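Narnix puts off its third robot arm and goes shopping for small stuff instead

11th March

I stopped by the Narnix shop this week to ask what happened to the big spring purchase, and the short version is that it's been pushed to October. The new arm is still on the wish list! But the money that was going to cover the deposit is getting spent on much duller things first (grippers, spare cables, a second set of brackets), and after an hour with their spreadsheet I kind of get it.

Chiyo Sugawara runs the budget over there, and she had three quotes spread out on her desk when I came in. Balwood was the cheapest up front, Valdovinos wanted more but threw in a service plan, and the third was a refurbished unit that she'd already crossed out in pen. "The arm is the part everybody wants to talk about," she told me. "Then you get to page two and it's mounts and fingers and shipping, and that's another $3,000 before you've picked up a single thing."

So page two is what they're buying now. The order that went in covers almost 100 replacement gripper fingers, plus enough cabling to get them through the summer. They've also set aside 20 percent of the year's equipment money for repairs, up from nothing at all last year (Chiyo made a face when she said that, so I didn't push).

The other half of the plan is the sorting work, which goes by the name Fliltidau and has been Berkay Taşdemir's baby from the start. It's all household electrical bits, the kind of thing you have in a kitchen drawer, and he wants to know how the current grippers cope with them before anybody signs for new ones. Cords are the headache. A plug adapter has nice flat sides, he says, but a bunch of cable changes shape every time you touch it, and a quote that looks great for boxes may be no good at all for that. He's asking both suppliers to lend him a gripper for a few weeks, and Balwood has already said yes.

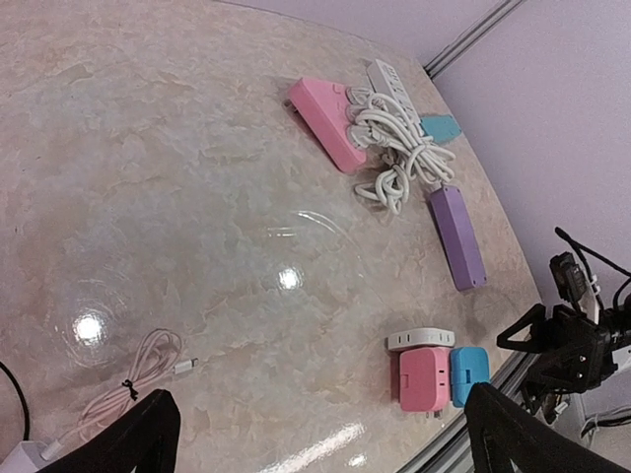
Power strips, plug adapters and charging cables on the table at Narnix, with the gripper fingers in front.

I asked Berkay if he was sore about waiting until fall. A little, he said, but he'd sooner have spares on the shelf than a shiny new arm sitting idle over a missing bracket. Chiyo is going back to Valdovinos to see if the service plan can be priced separately, and the loaner from Balwood should be in the shop before the end of the month.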